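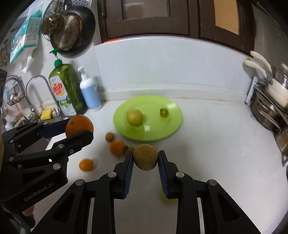 Slide 1 – fruit handling, kitchen counter, two grippers

Title slide, leave it up while people sit down. Say hello, say I'm from Stoneck, budget side. Not the engineer. Questions about torque go to the engineers at the back.

Point at the round fruit in the blue ribbed pads. Then the orange in the other gripper, over by the sink. Ask the room – what does a pair cost to run for a year? Wait. Take two or three guesses, don't argue with any.

Slide 2 – what we asked for
First request went in for August. One line, "grippers", one price. Got sent back and fair enough. No spares, no training time, nothing for pads.
Second version split into 4 lines:
– the tools
– wear parts (pads, screws, linkages)
– people's hours
– fruit and other stuff that gets handled

Pause on the last one. Always gets a laugh. It is a real line though, produce doesn't keep and we buy it every week.

Slide 3 – the numbers
Wear parts for the year: 1,747 pounds. Say it slowly. That was higher than anyone had pencilled in, and mostly pads. Ordering in packs of 20 brought the unit price down but then you need a shelf and someone who knows what's on it.
DON'T read out the whole table. It's in the handout.

Slide 4 – Skerov or Hegazy
Both quotes came in the same week. Skerov cheaper up front, longer wait for parts. Hegazy dearer, parts held in this country, will take back unused packs if the seal's on.
We went Hegazy for the wear parts. Still have the Skerov quote open for the autumn, so be polite, they may be in the room.
Mention delivery charges. Neither quote had them on the front page, check page 2.

Slide 5 – sizes
Go back to slide 1 if there's time. Look at the spread of sizes – the big mottled one in the jaws, the mandarin on the counter, then the tiny green one on the plate. If your work covers that sort of range, ask the supplier to quote for it in writing. We said "fruit" on our form and got a reply all about apples. Lost a fortnigt.

Slide 6 – Lornance site
Second site opens with the same kit list copied over. Mistake – their counter is lower, they needed different stands, came out of contingency. Tell them to measure before they copy anybody's list. Ours included.

Slide 7 – asks
Spares in the first order, not the second.
Hours as their own line.
One name on the parts shelf.
Review at six months, put it in teh diary before you sign.

Running over? Skip 6, go straight to asks. Handouts by the door, clicker goes back to the desk.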